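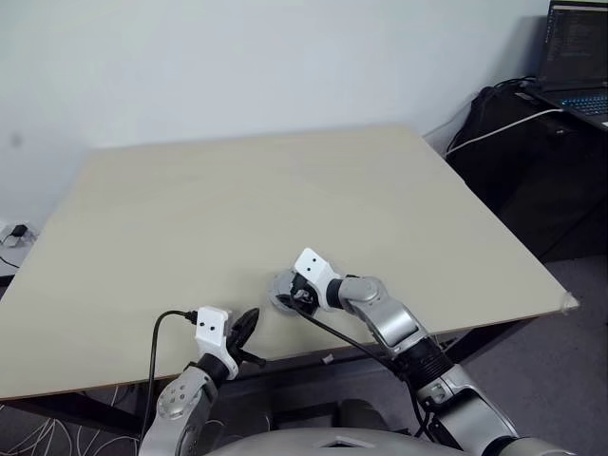

Filed under: Workbench

I have been meaning to write up the motor job since March. Most of the work went on the big table with the pale beige top, which I like because a dropped screw shows up on it straight away. It goes against a plain wall, so small parts can't roll off the back.

Before I start on a motor I clear the surface completely and wipe it down. Tiruwork Derese taught me that when we shared a bench at Orik, and she was strict about it. Cables are the other nuisance. I tie mine back where I can, but the white ones on the floor still need sorting.
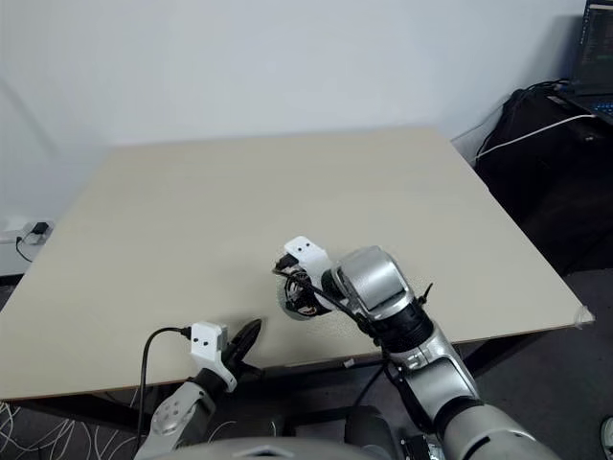
The table with nothing on it.

Then the parts come out. I keep the housing in the middle and put everything else round it in the order it came off. The copper windings are the bit to be careful with, as the enamel scratches easily and a scratch can mean a short. I use 3 shallow trays from Ladura for screws and washers, and a soft cloth under anything machined. The bearing gets looked at last.

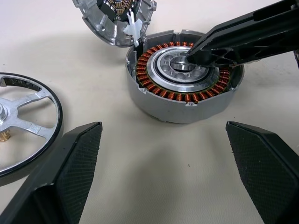
Can you clean the windings with water?
I wouldn't. A dry soft brush gets most of the dust out, and a little isopropyl on a cotton bud does for the rest.

Next job is the Fumari fan, once the new bearings arrive.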